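Repainting old bedroom furniture: do I really need primer?
Forum > Home and Garden > Paint, Stain and Finishes

nesa_lau_home
Hello everybody. I bought two old bedside tables and a chest of drawers from a house clearance in Clamham. They are solid wood with a brown varnish, very shiny, maybe from the seventies. I would like to make them gray, in a satin or gloss finish. The man in the paint shop told me that the new paints stick to everything and I can go directly over the varnish. My sister says he only wanted to finish his day. Who is right? I have sandpaper, but I live in an apartment and I don't want dust in every room.

tobbe_w
Your sister. Wash, sand, prime, paint. I skipped the primer once on a hallway cabinet and I could peel the paint with my fingernail after one winter.

OldHinge
I disagree a little with the above. I have painted over varnish without primer many times and it is still holding. But I always sand well, and I always wash with degreaser first. I think people blame the missing primer when the real problem is furniture polish. Old bedroom pieces were polished every week by somebody's grandmother, and nothing sticks to that.

tobbe_w
Fine, but seventies brown varnish can also bleed through. You put on your nice light gray and the next day there are yellow-brown spots. Degreaser does not help you with that. Only a blocking primer does.

OldHinge
For white, yes. For a medium gray I never saw it.

nesa_lau_home
Thank you both. How dark is "medium"? I was thinking of something like wet stone, not very dark. And which grit for the sanding?

plane_and_simple
120 only if the old varnish is flaking. If it is smooth, 180 is enough, you just want to take away the shine. Between the coats I use 320, very light, with almost no pressure. For the dust, sand wet with a sponge block and wipe often. It makes a gray mud but it does not fly around the apartment. Please be careful at the edges, it is easy to go through to bare wood there.

One more thing. If the paint tin says "dry in two hours", it means you can touch it. It does not mean you can put a lamp on it. Gloss needs a long time to become hard. With me it was almost four weeks in December, in a cold room. 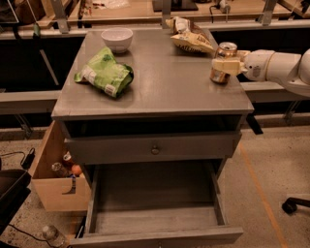

Posted by Radwa Filali, 9:42 pm
Member, 886 posts

I will give my experience also, because I painted my nightstand in gray gloss and it is in use every day, snacks and all. It is wood, like yours. I used the blocking primer from Šindelář, one coat, and then three thin coats of water-based enamel with a small foam roller. I did the legs and the corners with a brush, before the roller, so that the roller could smooth the brush lines.

I am on the side of tobbe_w about the primer. Not so much for the bleeding. The primer shows you all the small holes and scratches while you can still fill them. With gloss you see everything, and the top is the worst place. If I would do it again, I would choose satin for the top and keep the gloss for the sides.

About the color, please make a test on a piece of cardboard and put it in the bedroom in the evening. My first gray was blue at night and I had to buy a second tin.

OldHinge
Satin on the top and gloss on the sides? That will look like two different pieces of furniture.

Radwa Filali
In the same gray I think the eye accepts it, but it is a question of taste. You are right that it is not the classic way.

tobbe_w
Agree with Radwa about thin coats. Most of the ugly furniture I see has one thick coat instead of three thin ones.

kestrel_55
Has anyone tried the chalk paint from Plirnby? It says no sanding and no primer on the label. My neighbor did a whole wardrobe in one weekend.

plane_and_simple
I tried it on a shelf. It covers nicely, but you must wax it, and the wax gets rings from every cup. For a wardrobe, OK. For a bedside table I would not.

kestrel_55
She used lacquer on top, not wax. It looks good so far, but it is only two months.

nesa_lau_home
I decided: degreaser, 180 wet, blocking primer, then satin everywhere so I don't start a war here. Do I take off the handles and also the drawer runners?

OldHinge
Handles yes. The runners stay, but do not paint them, and do not paint the sides of the drawers. One layer on each side and the drawer will stick in summer. Put a bit of candle wax on the runners when all is dry.

nesa_lau_home
Good, I would have painted the sides for sure. The first table is already washed, and the cloth was so brown that I washed it a second time. I will write again when the primer is on.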